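Resetting a two-arm bench between runs: the way I do it now

I run the tabletop cells at Cesulura, and I get asked for this write-up every time somebody new starts. It isn't a standard in the official sense. There's a proper risk assessment in the binder by the door, and you should read that first (all of it, including the dull bits). What I've got for you is the everyday stuff, the habits that keep two arms and a pile of small props from turning your Saturday into a repair day.

Before you reach in

Stop both arms. I mean both! The most common slip I see is pausing the one that's nearest to you and reaching across while the other is still live. Press stop, look at the status on the screen, say "both stopped" out loud, and then put your hand in. Wondimu Workneh started the saying-it-out-loud thing and I felt silly doing it for a week. Now I feel odd when I don't.

If you share the cell with a second person, whoever has their hands inside is the only one who gets to restart. No shouting "okay?" over your shoulder and taking a grunt for a yes.

Cables

Follow each cable with your eyes from the wrist all the way down to where it leaves the arm. You want slack at the elbow, enough that the arm can fold and stretch without tugging, but nothing that can hook a prop or the other arm. Move each arm slowly through its whole reach once, by itself, and watch the loop the entire time. Then do the pair together at low speed. I used to skip the second pass -- one snagged connector cured me of that.

Don't tape a cable down tight as a quick fix. It'll look tidy and pull at the plug all afternoon.

Laying out the props

Small things go where both arms can get to them, and anything tall goes to the back or the sides. Caps and lids count as props, so write them on the prop list separately from the bottles they came with. Our list is a shared sheet called Plorton (don't ask me, Nabila Ragab named it) and it's up to 976 entries, and yes, I've scrolled through the lot looking for a lip gloss.

Cosmetics need a bit of extra care. Close anything that can leak and wipe the outside before it goes on the table. A smear of foundation on a fingertip changes the grip, and you'll spend an hour blaming your settings. Hajar Ouali keeps a cloth clipped to the cart for this and I've copied her.

Working on one object with two arms

When one arm steadies a container and the other works its lid, decide which is which before you start and put it in the run note. Keep the holding arm's force low. If the container slides, reposition it and start over, and please don't just crank the force up until it stays put. Start slow, with a thumb on the stop button, and only bring the speed up after 2 clean tries in a row.

If the fingers of both arms end up close together, back one off along the path it came in on. Don't swing it sideways.

Writing it down

Log the odd runs as well as the good ones. We had 3,466 runs in the log by October, and the ones I go back to most are the messy ones with a decent note attached. "Lid stuck, stopped by hand, cap moved left" is plenty. "Weird" is not! Debashish Khondokar reads these on Mondays and he will come and find you.

Leave the cell stopped, with the arms parked and the props back in their bins, and initial the sheet on your way out.

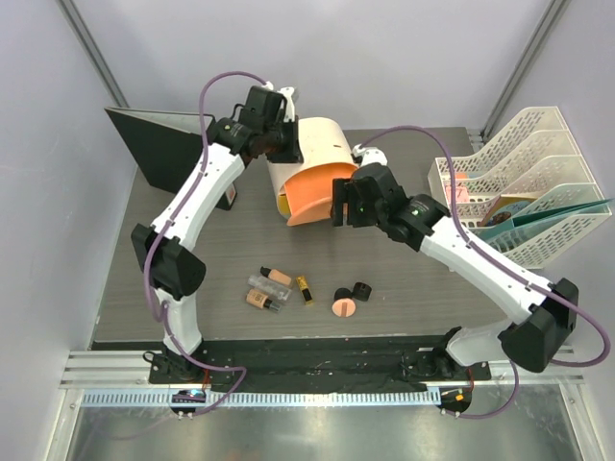 One more thing on the sheet: it has 19 lines per page, and when you fill the last one, put a fresh page on the clipboard before you go. The blanks are in the drawer under the screen.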